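Subject: Re: [cell-users] Arms closing on each other during handover, anyone else?
List: cell-users, two-arm cells and small enclosures
3 replies | 828 views | 0 shares

Replying to the message from the Zestgate site, quoted here so people can follow.

> We have a two-arm cell running a pick and handover job. The left arm
> takes a small item from the bin, brings it to the middle, and the
> right arm takes it by the other end. It ran fine for most of January.
> Then the right gripper started arriving too far over and pushing into
> the fingers of the left one. The first time it just stalled and threw
> a position error. The second time it bent a fingertip.
>
> We re-ran the arm calibration and it passed. We swapped the fingers.
> Same thing by the afternoon. It seems worse with long thin items and
> we hardly see it with boxes. The controller log shows nothing odd
> before the contact.
>
> Has anyone seen this? Should we be looking at the arm, the camera or
> the software? We would like to know before we order a new wrist.

Don't order the wrist yet. We had very nearly the same fault on our Stomis cell and it took us far too long to find, so I will set down the whole thing in order.

Our job is close to yours. Mixed small goods come out of a basket in the back corner, one arm picks, the two arms meet in the middle, and the second arm takes over and places. Each arm has its own wrist camera. The planner is Druvedine, and the motion limits are set per arm in the arm controllers.

Our first contact was in the early morning with no one standing at the cell. The right arm came in, the fingers touched, and both arms faulted out. The night log had one line for each arm and the time, 4:40. The day shift cleared it and restarted. We should have stopped there and looked, and we didn't. It ran clean for the rest of the day, so it got written up as a bad grasp.

The second contact was worse. The right gripper had its fingers open and the lower one went in under the left gripper and lifted. The left arm held position as it is told to, the right arm kept trying to reach its target, and the two pushed against each other until the current limit tripped. That took longer than anyone watching was happy with. We lost one finger and the mounting screws on the other had backed out. The item dropped and was not damaged.

After that we locked the cell out and did it properly.

We checked the arms first, as you did. Both passed calibration. We put a dial gauge on the base joints and found nothing worth mentioning. We ran each arm alone to the handover point 100 times and it came back to the same place every time. So the arms go where they are told. I would expect yours do too.

Next we looked at the handover itself, at slow speed with the door interlock in and a person on the stop button. We used a braided strip or chain as the test item, held by the left gripper with the end hanging free. It is a mean test because there is so little for the camera to get hold of.
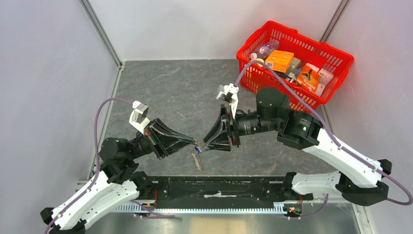 Handover check with the strip. Left gripper closed at the top of it, right gripper open and coming in from the other side.

You can judge from that how little room there is. The fingers nearly meet even when things are going well, and an error that would not matter with a box is enough to put one set of fingers into the other. I think that explains why you see it with thin items and not with boxes. With a box the right arm is aiming at a face some distance away from the left fingers. With a strip or a chain the planner picks a grasp point near the upper end, where the item moves least, and that puts the right gripper almost on top of the left one.

Where the error came from was the camera mount. The wrist camera on our right arm sits on a bracket above the gripper. The bracket had shifted by 2 degrees. It is not something you notice by eye, because the camera is tilted anyway and everyone is used to seeing it tilted. The arm calibration does not use the camera at all, so it passes. The hand-eye calibration does use it, and we had not run that since the cell was installed. I would bet you haven't run yours either.

What moved the bracket was the cable. The camera cable comes up off the back of the camera, goes over the wrist and is tied down along the forearm. When the wrist rolled far enough the loop ran out of slack and pulled on the camera. It did this a little on every cycle that needed a big roll. Boxes mostly don't need one. Thin items do, because the gripper turns to get its fingers across them. So the same items that give you the least room are also the ones that pull the mount out of line. That had us going in circles, since it looked like the fault was in how the software handled thin items.

It also explains why it seems to come back by the afternoon. You swap fingers, someone handles the wrist while doing it, the camera gets nudged more or less back, and it is good for a few hours.

What I would do, in this order:

Lock out the cell. Roll the wrist by hand through its full range and watch the cable the whole way. Look at both ends of the travel. If it goes tight anywhere, you have found a problem, even if it is not the only one.

Put a witness mark across the bracket and the plate it is bolted to. Paint pen is fine. Check it at the end of each shift. Ours had moved again by the next morning, before we fixed the cable, and that settled the argument.

Run the hand-eye calibration on both arms and keep the old values. The difference between old and new tells you how far it has drifted. Our left arm was fine, and it has the same bracket, but its cable is run differently.

Re-route the cable with more slack at the wrist and put the first tie further back on the forearm. Be careful with this. We gave it too much the first time and the loop hung low enough to catch on the rim of the basket when the arm reached into the corner. Run the full reach before you call it done.

Replace the bracket screws and use thread locker. Ours had none on them from the start.

That takes care of the cause. The part that bothers me more is that the cell let two arms push on each other at all. Nothing in our setup treated that as an unsafe state. Each arm only knew about its own load, and each load was inside its own limit until the very end. Druvedine does have a keep-out zone around the other gripper, but it has to be turned off during handover or no handover could ever happen, and we had it off for the whole approach. Now it is off only for the last part of the move, and that part runs slow. We also dropped the current limit on both arms for the same stretch. It costs us up to 2 seconds a cycle. There was some complaining about that and it has died down.

One more change, and I would ask you to do it even if you do nothing else. A contact fault in the handover zone no longer clears from the panel. Somebody has to go to the cell, look at the fingers and the brackets, and clear it there. Our first contact would have been caught if that had been the rule, and we would still have the finger.

We did report the bracket to Lashari, who built the cell for us. They sent new screws and a note about the cable. They did not say whether other cells are affected. If yours came from them, check the screws for thread locker before you do any of the rest.

Two things I can't answer. I don't know if the bent fingertip you mention could have put some load into the wrist itself. Ours showed nothing, but our fingers broke before they bent. And I don't know what your position error threshold is set to. If it stalled cleanly the first time, yours may be tighter than ours was, so please post the number if you can share it.

If you still get contact after the cable and the hand-eye are done, send the approach log for both arms, the full move and not only the last part, and I will compare it with ours.

Stomis cell maintenance

0 comments | 0 shares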